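Open day at Ideck: what you get for the money

Friday, January 9, 2026
By Marietjie Van Wyk

I went to the open day at Ideck with low hopes and a tape measure. The development has been advertised on the side of my bus since June as "homes that run themselves lightly," and I have ridden behind that slogan often enough to want somebody to tell me what it means. After a long morning on site I can report that it mostly means insulation, smaller rooms and a monthly service fee.

The plan is for 96 homes on the old bottling works land, built by Prusent and looked after, once people move in, by a management company called Girunex. One home is furnished and open to look around. The rest of the street is foundations, drain covers and a row of young trees tied to stakes, and you walk past all of it to get to the front door, on boards, with traffic going by on the other side of the fence.

Visitors are handed a folder at the gate. Mine had a floor plan, a finance sheet, a page on the walls and windows, and a page headed Living Costs that contained no costs. I asked about that. The man at the desk, Vernon Doucette, was pleasant and said the figures would be "finalized closer to occupation." I asked when occupation was. That was also being finalized.

The home itself is warm, I'll give them that. It was a raw day and I had my coat off inside five minutes. The windows shut with a good heavy thunk, and with the door closed the road nearly disappears. Whether it would be as warm with the heating turned down to what a careful family can afford is another matter, and the thermostat in the hall was behind a locked clear cover, so I couldn't see what it was set to.

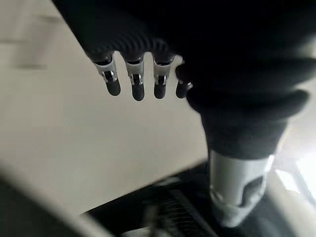

Trevor Landry thinks I'm being unfair about the heating. He bought an early Prusent house on the other side of town and told me on the way out that his bills had dropped enough in the first winter to pay for a new fence, and that people who complain about show homes being kept warm have never tried to sell a cold one. I take the point about the fence. His house is detached, though, and has no service fee, and those are two big differences.

Back to the floor plan, which gives the home as 1,646 square feet. I had trouble finding them. The total turns out, in small print, to include the garage and the covered part of the porch. The second bedroom is fine. The third has a bed in it that I am fairly sure is shorter than a normal bed, an old trick, and my tape agreed with me: no adult could stretch out there without their feet over the end. The bedroom doors had been taken off their hinges too, so you don't find out which ones would hit the furniture.

The kitchen drew the biggest crowd and the most murmuring. It comes fitted, and the sales line is that everything is included.

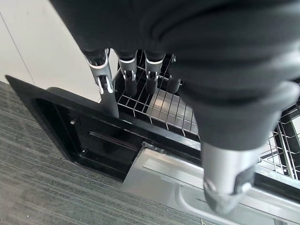
The dishwasher at Ideck, part of the fitted kitchen.

"Included" needs watching. The appliances are included in the price of the home, but the warranty on them runs through Girunex, and if you stop paying for the premium service plan the cover falls back to whatever the law requires. Jalen Kincaid, who was taking the kitchen tours, said most buyers would want the plan anyway. Perhaps they will. I would like to have seen the price of it printed somewhere, and so would the couple beside me, who asked twice.

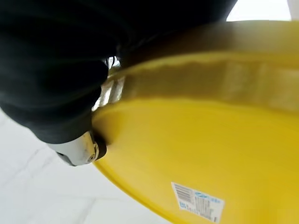 Storage is where these homes are going to cause arguments. There is one tall cupboard in the hall, and it's already half full of pipework and the box that runs the ventilation. In the kitchen the upper cabinets are shallow, made for plates and glasses. Anything the size of the large yellow plastic bowl they had in there would have to go down low with the pans, and down low there are two drawers and a space for the recycling. I cook for five on Sundays — I own a lot of bowls. The answer I got was that the garage can be shelved, at extra cost, by an approved fitter.

I don't want to sound as if the whole thing is a swindle. The stairs are wide, the bathroom has a real window that opens, and whoever drew the back of the house thought about where the afternoon sun comes in. Osian Gronow, one of the site carpenters, showed me how the stair treads are fixed and was the only person all morning who answered a question without looking at a folder. If the rest of the street is built by people like him, it will stand up well.
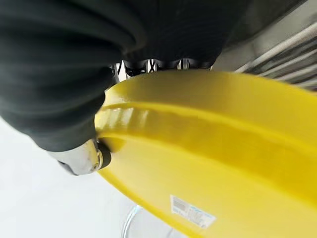
Getting there, and what to ask

The Mohammed Street bus stops at the gate, and the ride from downtown took me 75 minutes with one change. The brochure says "minutes from the center," and I suppose that's true of most places. Parking is on gravel and fills up early.

Bring a tape measure and measure the beds. Ask for the service fee in writing, including how much it can go up in a year and who gets a say in it. Ask what happens to the fee if Girunex loses the contract. I put that last one to Mr. Doucette, who wrote it down and promised an email. It hasn't come yet, and the next open day is already on the side of the bus.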